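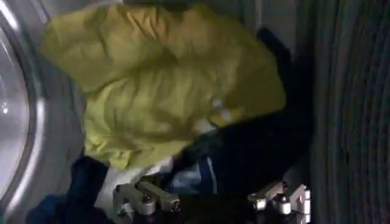 ## 4. Unloading runs (Dilham arm, club laundry rig)

The Oruveo sheet says the stock grasp settings "handle most fabrics." Treat that as a hope. We logged 34 runs in March and trust the settings below a bit more - not a lot.

1. Switch the machine off at the wall and prop the door fully open.
2. Load preset 11. Ignore the one called Auto.
3. Jog the gripper past the door rim at low speed, fingers open.
4. Aim for a raised fold on the top garment. Dark clothes against a dark drum confuse the fold finder, whatever its confidence score claims.
5. Close, wait 2 seconds, then lift slowly.
6. If error 431 appears, open the fingers and back straight out. Do not retry from inside the drum.

**Caution:** Keep hands out of the drum while the arm has power. The soft stop is not a safety device.

**Note:** "Grasp OK" only means the fingers stopped closing. Look before you write down a success, especially for the Mumstead round.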